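Section 5: Settling In Your Koltden Countertop Water Filter

Welcome back! If you've made it this far, the housing is together, the hose is on the faucet, and the hard part is behind you. What's left is flushing the new cartridge, and it's mostly a matter of letting water run while you get on with something else. Please don't skip it, even if you're thirsty.

Before you start

You'll want a basin or a large bowl, a dry towel, and the small gray key that came in the parts bag. Keep the bag itself until you're all done, as the spare O-rings are easy to miss down in the corners (we've had plenty of calls about those!).

1. Set the unit on a level surface, with the spout pointing into the sink or over your basin.

2. Turn the diverter on the faucet to FILTER and open the cold tap slowly, about a quarter of the way.

3. Let the water run for 8 minutes. It may sputter at first and look gray or cloudy. That's fine carbon dust, and it clears up by itself.

4. Close the tap, wait 5 minutes, and then repeat step 3 once more.
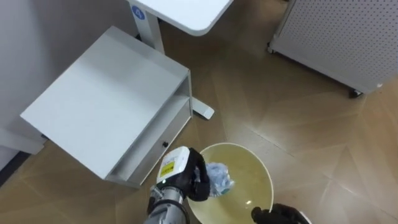

The water from these two flushes doesn't have to go to waste, by the way. It's perfectly good for houseplants or for mopping the kitchen floor, though we'd ask you not to drink it or give it to pets.

5. Dry the outside of the housing with your towel and run a finger along the seam. If you feel any dampness, give the collar a gentle turn with the gray key and check again.

CAUTION: Never run hot water through the filter. It can damage the cartridge and loosen the seals.

NOTE: If you've been away and the filter has sat unused for more than 72 hours, run one 8-minute flush before you drink from it.

Choosing your cartridge

The Jemal cartridge suits most city water. If yours comes from a well, the Prandano is the better match, and it fits the same housing. Fidel Saavedra on our support desk put together the well water chart in Section 8, and it's well worth a few minutes with a cup of coffee.

Go on to Section 6 to set the replacement reminder.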